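Twenty Tasks Before Lunch
Inside a student manipulation course where most of the robots never leave the screen

The grading script runs at 9 a.m. on Fri 2 February, and by then every team in the Pistico course has to have a policy checked in. A policy, in this class, is the program that turns what the simulated arm senses into what the arm does next. The script loads it, builds a tabletop, issues a task and writes a number to a log. Then it does the same thing again with the objects moved.

Pistico is a two-term elective in robot manipulation. It has no textbook. The first term covers coordinate frames, inverse kinematics, contact and grasping. The second is a single long project, done in teams of two, in which each pair must get one arm to complete 20 tabletop tasks in simulation. Most of the tasks sound trivial when read aloud. Lift the object. Put the object in the box. Move one object without touching its neighbor.

"The written task is one line," says Arsalan Butt, who has taught the course since it began. "The report on why it failed usually comes to four pages."

Butt worked on packaging machinery before he moved to teaching, and the course shows it. Teams are marked on repeatability first. A grasp that succeeds once earns nothing. A grasp that succeeds across a full set of object positions earns full credit, even if it is slow and looks clumsy. Each task is run from 10 starting layouts, and the layouts used for grading are held back until the day.

The simulator, which the students call Prullurus after the server it runs on, handles rigid bodies, joint limits and friction. It was assembled over several summers by former students, and parts of it are still documented only in the comments. Friction is where most teams lose their time. The default coefficient between the fingers and an object is set low on purpose. Students who raise it in their own copy get excellent results at home and poor ones on Friday.

Round handles cause a particular kind of trouble. A parallel grip on a cylinder makes contact along two thin lines, and the simulator has to decide from those lines how much twist the grip can resist. If the fingers close a little off the center of mass, the heavier side drops and the object pivots in the grip. The arm then carries it at an angle the planner knows nothing about, and it strikes whatever stands nearby.

Team Gondal spent most of the winter on this one problem. Their first approach took the center of the object's bounding box and closed on it. That worked for symmetrical objects lying in the open. It failed when another object stood close to one end, since the planner would reject every approach that brought the wrist near the neighbor and then time out. The log recorded 388 timeouts in a single overnight batch.

Their second approach was plainer. They fixed the wrist pointing down, sampled a small range of rotations about the vertical axis, and scored each one by clearance. The best candidate went to the planner and the remainder were kept as spares. Planning time fell enough that they could afford a check after closing: lift slightly, compare the object's orientation with the expected one, and set it back down if the two disagree.

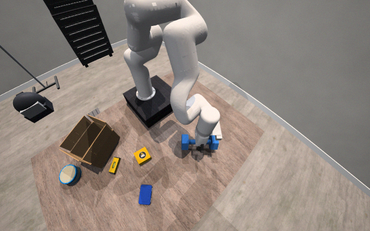 The arm over the blue dumbbell in simulation, with the open wooden box to the left of its pedestal.

The regrasp check is now the most copied piece of code in the class. Butt allows copying between teams provided that the source is named in the commit and the borrowing team can explain each line at the whiteboard. Two teams have lost credit under the second condition this year.

Clutter is the other half of the assignment. Early layouts contain a single object. Later ones add boxes, containers and cases that play no part in the task but must not be pushed out of place. The script records the position of each item before and after a run, and any shift beyond the tolerance counts as a collision. Students tend to find the rule harsh until they have watched an arm sweep a box aside with its elbow while the gripper performs perfectly.

Team Wisura handles clutter by planning the entire arm against an inflated model of each object, then shrinking the margin in steps if no path is found. It costs computing time. On crowded layouts it also produces long, roundabout motions, which the scoring ignores.

The strongest policies move to a physical arm in July, for a short session at the end of the project. The transfer is ungraded. Butt asks only for a table listing each task, the simulated success rate, the physical success rate and one sentence on the difference. Last year's tables are pinned up outside the lab, and the sentence that appears most often concerns friction.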